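Workshop Notebook, Pradham Building, Ground Floor
July, entry begun 8:40 a.m.
Recorded by Anum Bukhari. Read and initialed by J. Jadoon.

Subject: Finish trials on oiled wood surfaces, second round

The second round of finish trials was opened this morning. The purpose remains as set out in the first entry: to decide which oil is to be used on the maple and beech tops throughout the building, and how often it is to be renewed. The current practice differs from room to room and has never been written down.

Three finishes are under trial. Finish A is the raw linseed oil already held in stock. Finish B is the hard-wax oil ordered from Carance. Finish C is a tung oil thinned one to one, mixed by Hammad Durrani according to the Subramaniam notes. All offcuts were sanded to 180 grit, wiped with a damp cloth to raise the grain, left overnight, and sanded again by hand at 220.

Offcut weights before the first coat, in grams: beech 1, 591; maple 1, 1,222; maple 2, 1,227. The second beech piece was not weighed before oiling and is therefore left out of the absorption table. It may still be used for the water test.

First coats were applied by cloth at 9:15 a.m. Finish A was slow to soak in, and the surplus was wiped off after forty minutes. Finish B was applied very thinly, as the supplier's sheet advises, and buffed after fifteen. Finish C raised the grain a second time on the beech but not on either maple piece. Hammad Durrani believes the beech was not fully dry after wetting. The moisture meter is out on loan to Hrefna Kvaran and the point could not be checked.

Tabletops in service are to be treated only after the offcuts have been assessed. Light-colored tops show darkening from linseed more plainly than the others, and a test patch on the underside is required before any oil touches the working face.
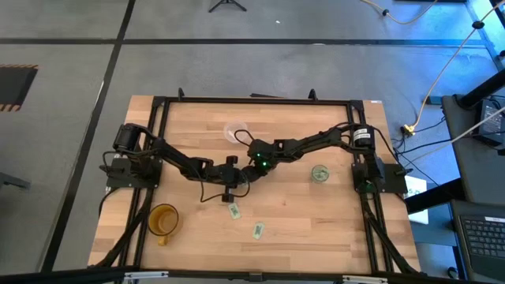 Light wooden top, butcher-block grain, in its black aluminum frame.

Where a top is held in a frame, oil must be kept out of the joint between wood and metal. A folded cloth is to be used along the border, with no brush and no pouring. Screws and clamps are not to be loosened for the sake of finishing without the agreement of the person responsible for the room.

Water test, to be carried out once all coats have cured: one teaspoon of tap water on each offcut, covered with a glass, and read at one hour and at four. Coffee and machine oil are to be tested in the same way. Tín Mạc has asked that marker ink be added to the list, and this has been accepted.

Disposal of rags. All used cloths were spread flat on the outdoor rack and are to be moved to the lidded steel bin when stiff. One balled rag was found on the bench beside the Tivar sander at 11:30 a.m. and was removed at once. Linseed rags can heat and ignite on their own. The notice by the sink has been replaced with a larger one.

Stock: 153 sanding discs remain at 180 grit – enough for this round, though not for the tops themselves. The 220 sheets are low. Junaid Jadoon will add both to the next order.

Open points:
Beech 1 to be sanded back and recoated with Finish C if the fuzz has not gone down by the second coat.
Cure time for Finish B is given differently on the tin and on the sheet. Anum Bukhari to write to the supplier.
Moisture meter to be returned before the second coat.

Entry closed 4:50 p.m. Offcuts left on the drying shelf, window open, heater off.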